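Section 4. Hanging a framed canvas (medium and large)

For the Feltness rail kit. Small works under 10 lb, go to section 3, you don't need any of this.

Before you start

Read to the end once. Then do it. Most of the calls we get are people who skipped step 6 and had to take the whole thing down again.

In the box:
Rail, two lengths, with end caps
Cords with sliding hooks
Wall clips and screws
Felt bumpers, one sheet
Paper template
Small hex key (taped inside the lid, look there before you write to us)

Not in the box: drill, level, pencil, painter's tape, wall plugs for brick or plaster. Plugs depend on your wall so we stopped packing them.

CAUTION: Two people for anything framed wider than 40 inches. Gilt frames are heavier than they look and the corners chip.

CAUTION: Never lift by the top rail of the frame. Never by the wire either. Hands on both sides, low down.

4.1 Checking the frame

1. Lay a clean blanket on a table bigger than the frame. Painting goes face down only if it's glazed. Unglazed oils, prop upright against a padded wall and work from behind.

2. Check the corners. Push gently. If a miter opens, stop. Get it to a framer first.

3. Look at the canvas keys (the little wedges in the corners of the stretcher). Loose ones – press back in with a thumb, no hammer. A missing one can wait but note it down.

4. Take off old sawtooth hangers. They are not rated for this and they scratch the wall.

5. Fit D-rings one third of the way down each side. Same height both sides, measure from the top. Screws must be shorter than the frame is deep. Sounds obvious. Hold one against the side of the frame before you drive it.

6. Weigh the thing. Bathroom scale, you holding it, then you without it. Write the weight on the back board in pencil. You'll need it for the table in 4.3.

Note: Old Peruvian and Spanish colonial frames often have carved edges that stick out past the back. Use double bumpers on those, or the carving takes the load when it touches the wall. Adelmo Rinaldi, who wrote the first version of this guide, used cork. Felt is fine.

4.2 Putting up the rail

7. Find the height. Center of the picture at eye level for a standing adult, a bit lower in a dining room. Tape the paper template up and live with it for a day if you can.

8. Mark the clip positions through the template. Pencil, light.

9. Level the marks to each other, not to the ceiling. Ceilings in older houses are all over the place.

10. Drill. Vacuum the holes. Plugs in flush.

11. Screw the clips on, snug, then a quarter turn more. Over tightening cracks the back of the clip and you won't see it happen.

12. Push the rail up into the clips until it clicks. Every clip should click. Run your hand along the underside, any gap means one hasn't caught.

13. End caps on last. The hooks slide in from the ends so if the caps are on allready, they come off again.

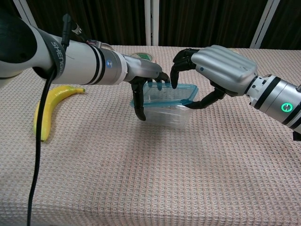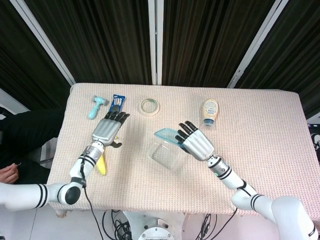

Can I hang a painting over a fireplace if the rail is rated for the weight?

Better to pick another wall. The rail will hold, but heat and soot are hard on oil paint and the canvas slackens and tightens every time the fire is lit. If it has to go there, leave the fireplace unused while the work is up and check the surface each spring.

4.3 Cords and hooks

14. Slide two cords into the rail. Always two, even for a light piece. One cord lets the frame swing.

15. Space them to match the D-rings so the cords drop straight. Angled cords pull the frame sides inward.

16. Hooks on, lock with the hex key. Tug each one down hard before anything hangs from it.

Weight limits, per pair of cords:
Nylon cord, light hook: up to 10 lb
Steel cord, standard hook: up to 40 lb
Steel cord, Skestedora locking hook: up to 101 lb

The limits are for the cord and hook only. Plasterboard with no stud behind it will give up well before the Skestedora does. Stay on studs or masonry for the heavy ones.

17. Lift the picture, one person each side. Third person guides the hooks into the D-rings if you've got a third person. If not, rest the bottom edge on a padded step stool while you hook up.

18. Let the weight down slowly. Listen. A creak from the cord is normal on first load, a creak from the wall isn't – take it down.

19. Level with the sliding hooks, not by shoving the frame. Loosen, move, lock. A small nudge at a time. Support the frame while a hook is loose.

20. Bumpers on the bottom corners, if you haven't put them on yet. Leave a gap behind the frame of at least the thickness of one bumper so air gets through.

CAUTION: No wet cloths or glass spray near the paint surface. On glazed works spray the cloth, never the glass, it runs down into the rebate.

4.4 Lighting

Clip-on picture lights: skip them on anything old. Put the light on the ceiling or on the rail itself with the Erdős arm (sold seperately). LED only. Keep it 2 feet or more from the surface and tilt until the glare goes off the varnish. Dark pictures with gold on them look best with the light a little to one side.

Before you switch anything on, take a photo of the whole painting and one of each corner. Any camera, phone, old Lumix, doesn't matter. Same again every March. Compare. If you see lifting paint or a new ripple, take the picture down flat-backed and call a conservator, don't touch the spot.

4.5 After the first week

Check the level again. Cords stretch a little.
Re-tighten hooks with the hex key, picture off the wall.
Look behind with a flashlight for dust or damp.
Put the hex key back in the lid.

Taking the picture down: steps 19 to 14 backward, same number of people as going up. Section 5 covers wrapping and storage.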